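Section 3. Filling and first start

Read all of this before you open the water. Covers the Takis under-bench filter with the Prantl tap. If you've got the older Genska housing the clips are different, see Section 6.

Before you start
Bucket, old towel, adjustable spanner, the grey O-ring from the small bag. Torch if your cupboard is dark. Allow 31 minutes if the bracket's already up, longer if not.

1. Turn off the cold tap under the sink. Clockwise. Open the kitchen tap and let it run out.

2. Check the bracket is level and both screws are tight. Full housing is heavy.

3. Wet the O-ring with a bit of tap water and seat it in the groove. No grease. No dish soap either, you'll taste it for weeks.

4. Take the plastic wrap off the cartridge. All of it, including the little disc on the bottom end. Yi-chun Man on our phone line gets this one every Sunday night.

5. Drop the cartridge in, arrow up. Spin the housing on by hand. Hand tight, then a quarter turn with the wrench supplied.

CAUTION: Do not use a pipe wrench or multigrips on the housing. Hairline cracks dont show untill it's under pressure.

6. Push the blue hose into the outlet until it stops. Tug it. If it moves, cut the end square and go again.

7. Open the cold tap slowly. Quarter turn, wait, then the rest. Air will spit out of the filter tap. Normal.

8. Run 16 litres through and tip it on the garden. First bit comes out grey, that's carbon dust. Still grey at the end? Run the same again.

9. Dry everything with the towel. Put a sheet of paper towel under the housing and leave it overnight. Any wet spots in the morning, go back to step 3.

NOTE: Cloudy water that clears from the bottom of the glass up is just air. Goes away in a few days.

NOTE: Cold water only. Hot line will ruin the cartridge and your warranty with it.

CAUTION: Going away for more than a week? Shut the cold tap. When you're home, flush for 3 minutes before drinking.

Cartridge changes
Every 6 months, sooner if the flow drops off. Write the month on the sticker, eg March, and stick it inside the cupboard door where you'll see it. Firum cartridges fit but need the thin washer, sold separately. Old cartridge goes in the general rubbish, not the recycling.

Leaks at the collar are nearly always the O-ring. Spare is taped inside the lid of the box. Keep the box.

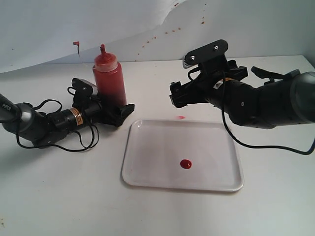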